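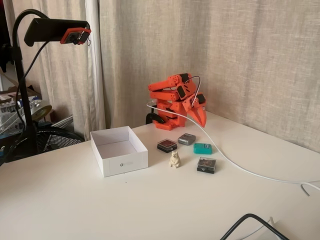 Aug 10, 2020

Up at half past five, because the heat had already come into the bedroom and I could not sleep again. I made coffee and did two letters before breakfast. That makes 26 letters finished out of 121, and I started in the spring, so I must be patient with myself.

I want to write down how I am doing it, for when I forget. First I read the whole letter aloud in Swedish, without a pencil. Then I write it by hand in English, quickly and badly, in the left pages of the Noda notebook. The right pages stay free for corrections. After one night or two I come back and correct, and only then I type it. When I typed directly, in May, the sentences came out stiff and I did not dare to change them afterwards.

The two letters this morning were both from the winter when my aunt had newly come to Dokelley and worked at the laundry. She writes to her sister about coal, about the landlady, about a pair of boots which she bought too small and was too proud to exchange. In the second letter there is a long passage on how the English say "not bad" when they are pleased. She believed for several weeks that everything she cooked was a disappointment to them. I laughed at this because I made the same mistake myself in my first year, with my cardamom buns, and I never told her. She never told me either.

The difficult word today was "lagom". I know that it has become a fashionable word and that people here put it on cushions. But my aunt uses it in a completely ordinary manner, about the salt in the potatoes and the temperature of the bath. If I leave it in Swedish it will look as if she is teaching philosophy. I wrote "just right" for the bath and "enough" for the salt. I am content with the bath. The salt I will look at again.

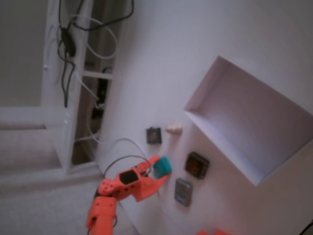 Small teal cube and the white board.

At ten I telephoned Liv Engström to ask about a dialect word, "bôss", which my aunt uses in the letter about the attic. Liv said it is rubbish, dust, the small bits of straw and leaf that collect in corners, and that her mother used it also for people she did not think much of. So now I have a new problem, as my aunt writes that there is much "bôss" in the house and on the next line mentions the lodgers. I put "rubbish" with a question mark. We talked for almost an hour, mainly about her knee and about whether her daughter can travel in November or not. Liv thinks not. I said we should not decide in August what will happen in November, but in truth I also think not.

After this I walked to the shop for bread, milk, stamps and a new ribbon of bookmarks, which they did not have. The river is very low. Along the path the blackberries are ripe on the sunny side and hard and green on the other side. I ate a few and my fingers were purple when I paid, and the young man at the till looked at them politely.

Lunch was cold potatoes with dill and an egg. I read in the shade until two. Then I typed Saturday's letter, as I call it, because my aunt always began it on a Saturday and continued through the week with different inks. It is the longest of them all, 1,540 words in my English, and I had been afraid of it. In Swedish it runs like water. She puts "och" between everything: and then, and then, and so. In my first version I had cut this up into proper short sentences, such as I was taught at evening school. Last week I sent three pages of it to Ragnvald Hedlund, together with the Swedish, and I asked him to be strict.

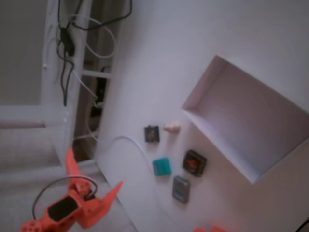

Ragnvald answered by e-mail that I had made her tidy, and that she was not a tidy woman on paper. He would put back every "and" and see which of them the reader complains about. He thought also that I should stop explaining things in brackets, for instance what a "kakelugn" is, as a person who reads 121 letters will find out by the tenth what kind of stove they had.

I was a little hurt for the length of one cup of tea. Then I put back the "ands" on the first page, only to show him that it does not work, and it did work. It is she, talking while she peels something. I kept three full stops of my own because one must breathe. The brackets I have not yet taken away. Perhaps I can collect them at the back in a list of words, and whoever wants to know about the stove can look there.

There is also the question of the "you". My aunt is formal to her father-in-law and writes to him in the third person, as was the custom: "Would Father like me to send the newspaper?" In English it sounds as if she is speaking to a priest. Ludger Lammers, who translated his grandfather's war letters from German, had a related trouble, and he told me once that he solved it with small stiffness in other places, a "kindly" or a "should you wish". I tried it today. "Should you wish to have the newspaper, Father, I will send it." It is not the same, but I hear her straight back in it.

At four I was too warm to think and went down to rinse my arms and face under the garden tap. 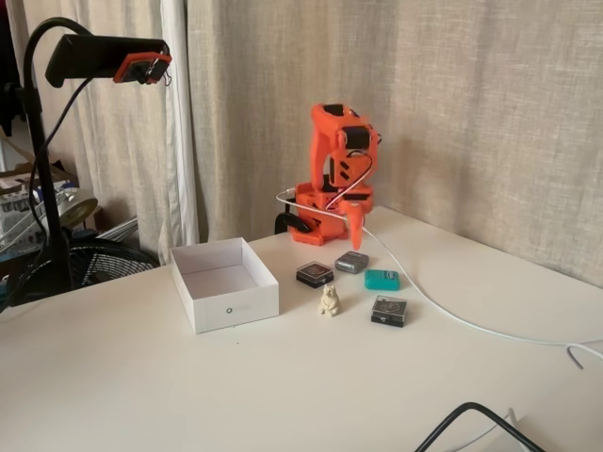
The typing went better after that and I finished by six. I counted what is left, and I counted the money also. The printer in Clillby has given me a price for 200 copies with a soft cover, which is more than I need. The family is not so big. But Quang Ông from the library says they would take a few for the local shelf, and that the laundry years are interesting to people here, as the building is gone and there is little written from the inside of it. I had not thought of the letters in this way. I had thought of them as something for my cousins, who do not read Swedish any more, and for their children, who never did. If strangers shall read them I must ask myself again about the landlady. She is described without mercy, and her grandchildren may live two streets away from me.

I could change her name. My aunt would have disliked that, she disliked everything that was smoothed over. I have written "landlady?" on a slip and put it in the back of the notebook, with the other slips.

In the evening I met Ilari Rissanen outside Escobar, at one of the tables on the pavement. He had the fish soup and I had only a glass of white wine and some olives. He asked how far I had come and I told him about "lagom" and the potatoes. He said that in Finnish he would use "sopivasti" and it would cause no trouble to anybody. We then spoke of his boat, which needs a new cover before the autumn, and of the price of such covers.

Home by half past nine. Still warm, all windows open, a hedgehog in the hedge or possibly two, there was much noise. Before bed I looked once more at the salt. I have now "enough salt, and no more". Tomorrow the attic letter, and write to Liv's brother about the lodgers.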